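Jarkgate's shared kitchen room opens, with shelves and a lot of promises
Gevstead Local News
In This Section
Town Hall
Buildings

JARKGATE - The ground-floor room at the old Harahap building is open for a 60-day trial, and its operator would like neighbors to believe it will fix the storage problem in the apartments upstairs.

Somora, the company running the room, says residents of all 60 apartments will be able to keep kitchen things there and borrow what they don't own. The monthly fee is $13. What that pays for is still hard to pin down. A leaflet handed out in the lobby says "full access" on the front and "access by arrangement" on the back.
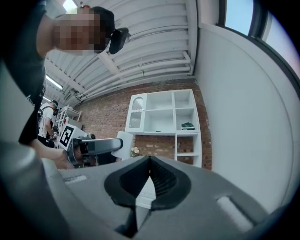
By the white metal shelving in the Harahap ground-floor room.

The shelving is simple stuff, a white rack with horizontal shelves and a mix of items already on it. Somora's leaflet says the finished room will have 70 storage spots. It doesn't say how big a spot is. A soup pot and a spice jar don't take up the same space, and anyone who has shared a kitchen knows how quickly that turns into an argument.

"We'll adjust as people use it," said Wubit Alemayehu, who manages the room for Somora. Asked whether a household could lose its spot during the adjusting, she said the rules were being written.

They might have been written before the doors opened. Tenants were told in the spring that they'd see them by July, along with a cleaning schedule. Neither had been posted as of noon.
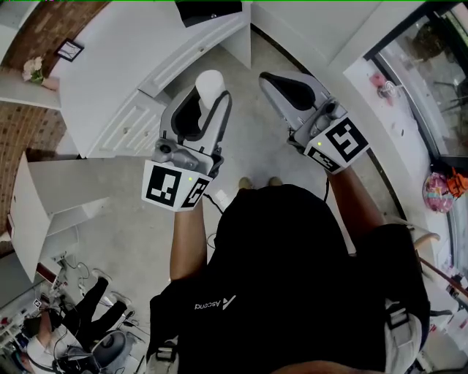 The decorating is further along than the paperwork. There is a white countertop over a white cabinet with small round knobs, and a little vase of pink flowers on a shelf against the red brick. It's a pleasant corner. Whether it's a useful one is another matter, and the gray concrete floor will be cold on the feet come winter unless somebody puts down a mat.

Gadisa Mekonnen, who has lived on the third floor for nine years, said he would wait before paying anything. "I have a shelf at home," he said. "It's full, but I know where it is and I don't need an arrangement to open it."

He also wanted to know who replaces a borrowed pan that comes back scratched. Alemayehu said that would be covered in the rules.

Somora has not said how it will judge the trial, or what happens to stored items if the room closes at the end of it. Sign-up sheets are in the lobby. The first month's fee is due when you sign.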